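Whiteboard pen won't rub off, shared house rota board

Posted by Keir Rankin
Saturday, December 13, 2025
Viewed 1,852 times

Hi all, hoping someone can help before our landlord's inspection. We've got a big whiteboard in the kitchen at our place in Plaltodham, screwed to the wall, came with the house. Used for the bin rota and who owes what for the gas. Someone wrote the whole winter rota on it with what I now think was a permanent marker, and it's been up a few weeks. Dry cloth does nothing. Washing up liquid, nothing. Tried a kitchen scourer on one corner and now that corner is dull and sort of grey, so I've stopped.

The board's a Vemura if that makes any difference, no idea how old. A new one that size is 40 quid and I'd rather not. The agents (Tomgate) are pretty keen on taking things out of deposits.

Is there a way of getting it off without wrecking the surface? And can the dull corner be saved or is that it now?

Pens in this house all end up in the same drawer and half of them look alike.

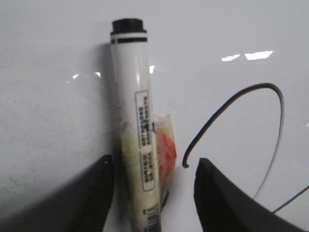
Skye Purves
Go over the writing with a proper dry wipe pen, the cheaper the better, then wipe it off while its still wet. The solvent in the new ink lifts the old ink. Do one word at a time, dont colour in the whole board and then go looking for a cloth. I did a classroom board this way, names of 30 kids in permanent, came up fine apart from one red one that left a pink ghost.

If that leaves a shadow, surgical spirit on cotton wool. Chemist sells it, 200 ml bottle will last you years. Window open, and keep it away from the hob -- it's flammable. Then a wipe with plain water and dry it properly before anyone writes on it again.

Dull corner, sorry, you've scratched the coating. Pen will soak into it from now on. Put a magnet or a calendar over it, if it takes magnets. Some of the cheaper boards don't.

Also take a photo of it now and email the agents yourself. Better than them finding it.

MacAulay
hairspray. always worked for my mum

Skye Purves
Only the old kind with loads of alcohol in. Most of it now just leaves it sticky and then you've two things to clean off.

Keir Rankin
Right, tried the pen over pen thing tonight on the bottom row. Works!! Slow going, and you get through a lot of kitchen roll, but January's gone and most of February. Black comes off easier than the blue. Will get the spirit on Monday for the bits that are left.

Corner is still grey. Doesn't take magnets either so I've blu-tacked the takeaway menu over it for now. Will email Tomgate once the rest is clean, havent decided how to word it. Does anyone know if they charge for the whole board or just knock a bit off for wear? It was not new when we moved in, there were already marks along the top edge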